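Stoltico Tasterset 674 – Aufbau- und Bedienungsanleitung

4 Aufbau auf dem Tablett

Dieser Abschnitt behandelt den Aufbau der beiden Großtaster mit Schaumstoffblock auf dem Tablett. Die Erstinbetriebnahme der Taster (Batterien einlegen, Deckel verschrauben) ist in Abschnitt 2 beschrieben, das Besprechen in Abschnitt 3. Für den Wandbetrieb gilt dieser Abschnitt nicht.

4.1 Benötigte Teile

Taster mit oranger Kappe (Taster A)
Taster mit hellgrüner Kappe (Taster B)
Schaumstoffblock, dunkelgrün, mit halbrunder Aussparung
Tablett mit strukturiertem Boden und erhöhtem Rand, rot
Auswahlgegenstand nach Bedarf, nicht im Lieferumfang

Die Taster sind bis auf die Kappenfarbe baugleich. Die Kappen dürfen nicht untereinander getauscht werden, da die Aufnahme beim Abziehen beschädigt werden kann. Ersatzkappen werden nur zusammen mit dem Sockel geliefert.

Anstelle des mitgelieferten Tabletts kann ein anderes Tablett verwendet werden, sofern der Boden eben ist und die Taster nicht rutschen. Tabletts mit glatt lackiertem Boden sind ungeeignet. Das Holztablett aus der Reihe Laing kann nur mit der zugehörigen Filzeinlage benutzt werden.

4.2 Tablett vorbereiten

1. Tablett auf eine ebene, standfeste Fläche stellen. Das Tablett darf nicht über die Tischkante ragen.

2. Prüfen, ob das Tablett an allen Ecken aufliegt. Kippelt es, Unterlage wechseln. Keine Papierstücke oder Ähnliches unterlegen.

3. Boden mit einem trockenen Tuch abwischen. Krümel und Staub setzen sich in der Prägung fest und verringern die Haftung der Sockel. Bei stärkerer Verschmutzung siehe 4.6.

4. Tablett so ausrichten, dass die anwendende Person beide Taster ohne Vorbeugen erreicht. Eine schräge Stellung ist zulässig und bei einseitig eingeschränkter Reichweite oft günstiger als die gerade.

Hinweis: Der strukturierte Boden spiegelt bei seitlich einfallendem Licht. Stört der Glanz, das Tablett um eine Vierteldrehung versetzen oder die Lichtquelle abschirmen. Die Kappen selbst zeigen auch bei gedämpftem Licht einen Reflex auf der Oberseite, die orange Kappe stärker als die grüne.

4.3 Taster und Block setzen

1. Taster A in die hintere Hälfte des Tabletts stellen. Der Sockel muss vollständig auf dem Boden stehen und darf nicht auf der Rundung des Randes aufsitzen.

2. Taster B nach vorn versetzt und etwas weiter rechts aufstellen. Zwischen den Sockeln müssen mindestens 70 mm frei bleiben. Bei kleinerem Abstand werden beide Taster leicht mit derselben Handfläche ausgelöst.

3. Schaumstoffblock links von beiden Tastern nahe dem Innenrand aufstellen, Aussparung nach oben. Eine leichte Drehung nach rechts ist vorgesehen.

4. Beide Kappen je einmal drücken. Die Kappe muss ohne Verkanten zurückfedern, der Sockel darf dabei nicht wandern.

5. Auswahlgegenstand, falls benutzt, außerhalb der freien Strecke zwischen den Tastern ablegen. Weiche Gegenstände können am hinteren Rand anliegen. 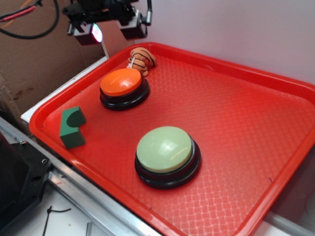
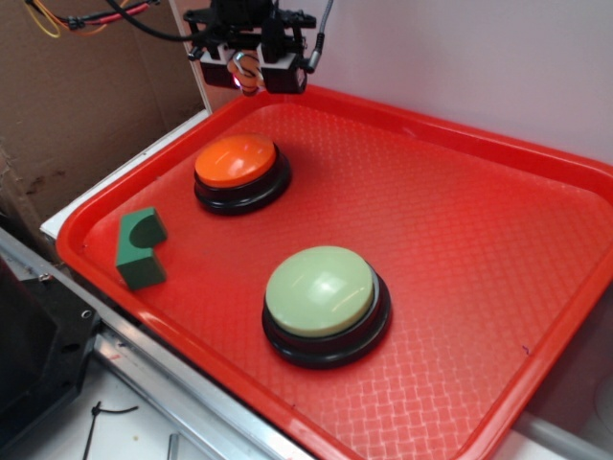
Tablett mit Taster A (orange), Taster B (hellgrün) und Schaumstoffblock am linken Innenrand

Vorsicht: Taster nicht am Kappenrand anheben. Zum Umsetzen immer den breiten unteren Teil des Sockels fassen. Beim Ziehen an der Kappe löst sich die Haltefeder, und der Taster muss eingeschickt werden.

Vorsicht: Der Schaumstoffblock ist nicht verschluckungssicher, wenn Stücke abgerissen werden. Bei Anwendern, die Material in den Mund nehmen, den Block weglassen. Der Aufbau ist auch ohne Block vollständig funktionsfähig.

4.4 Verwendung des Schaumstoffblocks

Der Block dient als Ablage für das Handgelenk oder für einen runden Gegenstand, zum Beispiel einen Greifstab. Er ist nicht mit dem Tablett verbunden und kann jederzeit versetzt werden. Bei Linkshändern bleibt er links, bei Rechtshändern kann er auf die andere Seite des Tabletts gestellt werden. In diesem Fall Taster B so weit nach links rücken, dass der Block den Sockel nicht berührt.

Kippt der Block unter dem Gewicht der Hand, steht er meist auf einer Schmalseite. Er muss mit der Fläche gegenüber der Aussparung aufstehen. Kleben, Verschrauben und Befestigen mit doppelseitigem Band sind nicht zulässig, da Klebereste die Prägung des Bodens zusetzen.

Die Maße der Aussparung sind auf Stäbe aus dem Greifset Flesex abgestimmt. Andere Stäbe können verwendet werden, wenn sie ohne Druck in der Rundung liegen.

4.5 Funktionsprüfung vor jeder Sitzung

1. Taster A drücken und loslassen. Die Ansage A wird abgespielt.

2. Ende der Ansage abwarten. Eingaben während der laufenden Ansage werden nicht angenommen.

3. Taster B drücken und loslassen. Die Ansage B wird abgespielt.

4. Beide Taster gleichzeitig drücken und 7 Sekunden halten. Beide Taster geben einen kurzen Doppelton aus und sind danach betriebsbereit.

Bleibt der Doppelton aus, zuerst den Batteriestand nach Abschnitt 2 prüfen. Gibt nur ein Taster den Ton aus, ist der andere nicht angemeldet; Anmeldung nach Abschnitt 3 wiederholen.

Hinweis: Nach einem Batteriewechsel ist die Funktionsprüfung auch dann durchzuführen, wenn die Ansagen hörbar abgespielt werden. Die Anmeldung geht beim Wechsel verloren, die Aufnahme nicht.

4.6 Reinigung

Taster: mit leicht angefeuchtetem Tuch abwischen, nicht eintauchen. Der Spalt zwischen Kappe und Sockel muss trocken bleiben. Keine Sprühreiniger verwenden, auch nicht aus größerer Entfernung.

Tablett: Taster und Block abnehmen, Tablett mit warmem Wasser und weicher Bürste reinigen, entlang der Prägung bürsten. Vor dem erneuten Aufbau vollständig trocknen lassen.

Schaumstoffblock: von Hand ausdrücken, nicht wringen. Liegend trocknen, nicht auf der Heizung. Verblasst die Farbe oder bröckeln die Kanten, Block ersetzen.

4.7 Störungen beim Aufbau

Taster rutscht beim Drücken: Unterseite des Sockels auf Staub prüfen, Boden des Tabletts reinigen. Bei fremdem Tablett Eignung nach 4.1 prüfen.

Taster steht schräg: Sockel sitzt auf der Randrundung. Zur Mitte hin versetzen.

Kappe klemmt: Taster nicht weiter benutzen, keine Schmiermittel verwenden. Rücksendung an die Servicestelle Demudstead.

Beide Ansagen starten zugleich: Abstand zwischen den Tastern vergrößern. Tritt der Fehler bei ausreichendem Abstand weiter auf, Anmeldung beider Taster löschen und neu durchführen.

Bei Rücksendungen immer beide Taster zusammen einsenden. Tablett und Schaumstoffblock verbleiben beim Anwender.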